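Parnbridge Automation Open Day: Demonstration Checklist and Comments

Site: Dastcombe unit, upstairs demonstration room
Date: May 11, 2019
Checked by: Nasrin Karimi
Sheet no.: 3439
Demonstration: two-arm table handling, shown to visitors on the wall screen from the simulator

Mark each item OK, OK with comment, or Not OK. Comments go under the item. Anything Not OK must be closed before the doors open.

1. Visitor area

1.1 Way in and way out clear. OK.

1.2 Barrier tape up between the visitors and the control desk. OK with comment. The tape sags at the window end. Move the post in a bit.

1.3 Number of visitors in the room held to the limit on the door. OK. Door staff have the list from Triệu at reception.

1.4 Cables across the walkway covered. Not OK at first check. The screen cable was lying loose by the second row of seats. Cover fitted and item closed before opening.

2. Simulator and screen

2.1 Correct file loaded (Benico table, version 698). OK.

2.2 Both arms present and mounted at opposite sides of the table. OK.

2.3 Overhead frame in place above the table. OK.

2.4 Loose items within the rails. OK with comment. The layout can be changed between runs, so look again each time a new one is loaded.

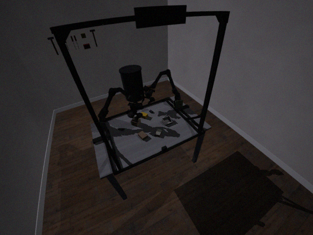
Item 2.4: box, blocks and tray on the table, both arms over the work area.

2.5 Picture bright enough to follow from the back row. OK with comment. The darker room setting is hard to make out from the rear seats with the blinds open. Close the blinds or pick a lighter setting. Visitors last time asked what they were meant to be looking at, and I would like to avoid that again.

2.6 Screen sound off. OK.

3. Arms and grippers

3.1 Pause button on the desk stops both arms together. OK. Tried 2 times.

3.2 Speed set to the demonstration value. OK. It is 500 on the desk panel. Please leave it there, even if a visitor asks to see it go faster.

3.3 Start position agreed with the presenter. OK with comment. The printed card by the desk shows the old start position and should be thrown away. 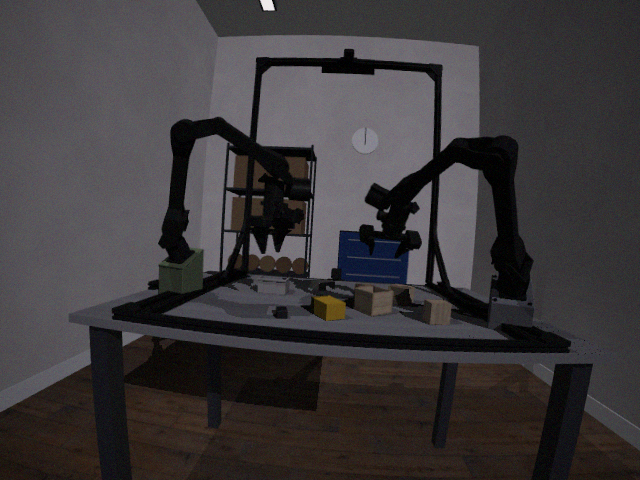 3.4 Arms do not cross during the talk. OK with comment. The presenter should finish with one side before starting on the other. If both are moved at once the audience does not know which to watch, and the presenter has to talk over it.

3.5 Gripper opens and closes on command, left and right. OK.

3.6 Presenter knows how to reset the table if a block is dropped. OK. Reset takes roughly a minute — keep talking while it loads.

4. Close view

4.1 Close view can be brought up from the desk. OK.

4.2 Close view explained before it is shown. OK with comment. It is strongly curved and takes some getting used to. Say what it is first, then switch over. Two of our own people asked whether the screen was faulty.
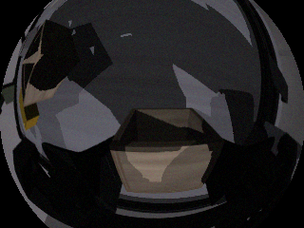

4.3 Close view not left up for long. OK with comment. Some people find it uncomfortable on a large screen. Go back to the room view before taking questions.

4.4 Grain in the dim areas. OK with comment. Not a fault with the screen, so no need to call anyone out.

5. Block stack

5.1 Stack layout opens without an error. OK. The first attempt hung on the loading bar and the second was fine.

5.2 Presenter has read the notes for the stack. OK.
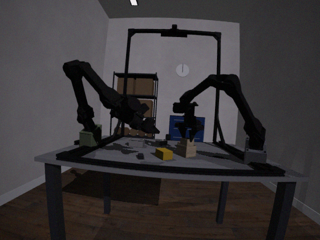 5.3 Questions taken at the end of the run. OK with comment. Most will be about jobs and cost. Pass the cost ones to the sales desk downstairs.

6. Closing down

6.1 Simulator closed and desk locked. To be signed at the end of the day.

6.2 Seats stacked, tape taken down, blinds opened. To be signed at the end of the day.

6.3 Open comments passed on. 1.2 and 3.3 go to the Dastcombe office. 2.5 goes to the presenter.

Result: demonstration may go ahead.

Signed: N. Karimi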